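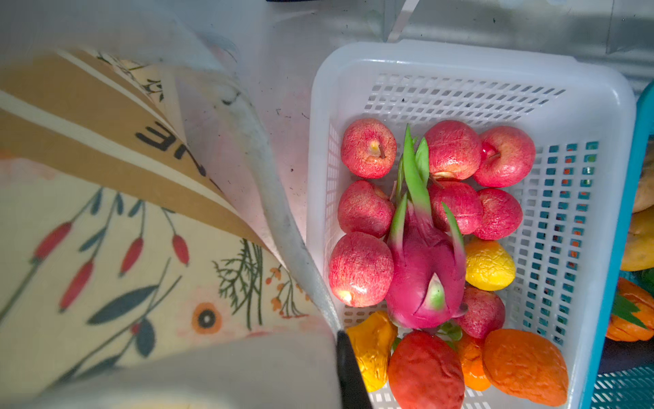

Artificial fruit, most of it apples, in a white plastic basket.

Kulard school kitchen will buy its apples from local growers from September

The school kitchen in Kulard will stop buying apples from the wholesale market in Vadano and will take them from growers of the town and the villages near it. The town council voted for the change on Thursday evening, after a discussion that lasted until half past nine.

The new contract is for one school year. It covers apples first, and pears and plums when they are in season. Bread, milk and vegetables will come from the same suppliers as before.

Seven growers have signed the agreement. The biggest of them is the Barta orchard on the road to Vadano, which has sold most of its crop to a juice factory until now. The others are family gardens, and one of them has only 45 trees.

"For juice they pay us so little that some years we leave the fruit on the ground," said Sándor Oláh, who manages the Barta orchard together with his sister. "The school will pay more, but it also wants more from us. The apples must be of a size that a small child can finish. For us this means more sorting, and we have to find people for it."

The kitchen cooks for two schools and one kindergarten. Every child gets a piece of fruit with lunch four days a week, and on the fifth day there is a dessert. Ilona Kovács, the head of the kitchen, told the council that too much of the fruit comes back on the trays. In her opinion the reason is mostly the variety. The wholesale apples are often picked early and kept for a long time in storage, and the children say they have no taste.

In June the kitchen made a small trial with early apples from two of the growers. For that week the fruit was put on the tables and the children could choose for themselves, and less of it was thrown away than in a usual week. Mrs. Kovács said one week is not enough to be sure, and that she would like to see the same in winter.

The price was the longest part of the discussion. A kilogram from the local growers will cost 30 percent more than from the wholesale market. Parents will not pay more for lunch this year — the difference will come from the budget of the town. Council member Szabolcs Szilágyi voted against the plan. He said he has nothing against the growers, but the town should first repair the cold room of the kitchen, which broke down two times last winter.

"If we buy better apples and then we keep them in a bad room, we lose the money two times," Mr. Szilágyi said.

The council answered him in part. It agreed to ask for offers for a new cooling unit, and the offers should be on the table at the next meeting. Until the unit is changed, the growers will bring smaller amounts, two times a week, before seven in the morning. They will keep the rest in their own cellars.

Some parents also came to the meeting. Nurhan Saraç, who has two children in the lower school, asked if the fruit will be checked for sprays. The council said that each grower must show a spray diary before the first delivery, and that samples will be sent to a laboratory in autumn and again in spring. The results will be put on the notice board at the school entrance and on the web page of the town. Mrs. Saraç asked that they be written in simple words, and the council promised this.

Growers who did not sign yet can still join. They must have their orchard within 35 kilometers of Kulard and must be able to deliver at least until the end of November. Forms are at the town hall, in the office of Rozália Takács on the first floor, on working days from eight until noon. A grower who has no vehicle can ask there for shared transport with another member of the agreement.

The first delivery is planned for the second week of school.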